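March, workshop notebook, after lunch

Second go at the madder dyebath for the Pollero order. I weighed out 200 g of root this time, soaked it overnight and brought it up very slowly, because last week's batch went brown on me and I'm pretty sure I let it get too hot. Held it at 60 for 4 hours. The colour in the pot was gorgeous — a proper brick red! — and the test skein (no. 28) is hanging by the window now.
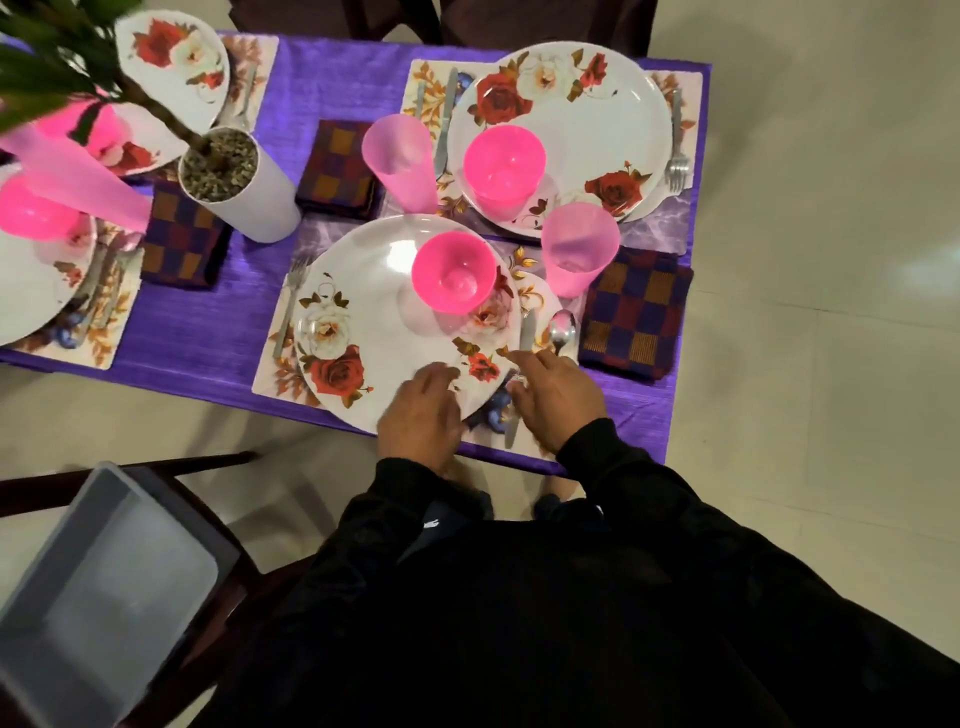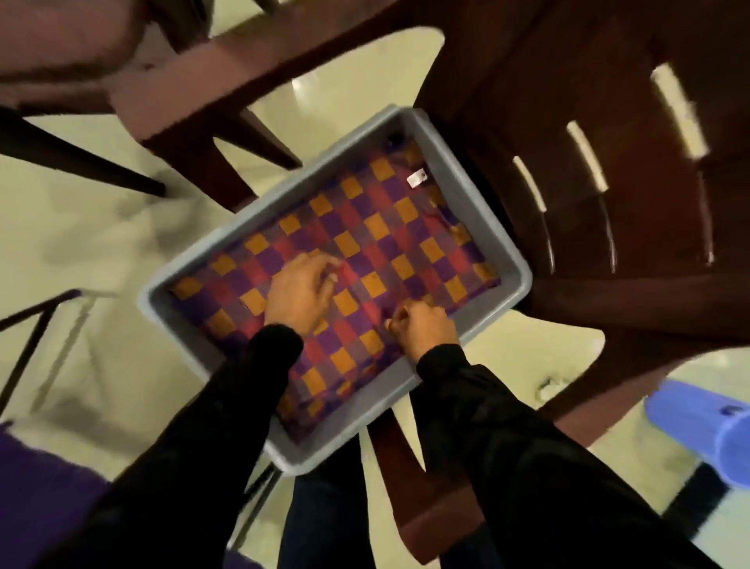 Still need to sort the mordant numbers before I do the big lot. The Angelovski recipe wants more alum than I'd normally use, and I reckon it makes the wool a bit sticky, so I'll halve it on the next skein and see. For the colour card I keep going back to the checkered cloth in the grey tray, with its orange squares next to crimson and purple. That's the spread I'd love out of one root, though the purple will need iron. Out of washing soda again, must get more. Skein 29 goes in tomorrow morning.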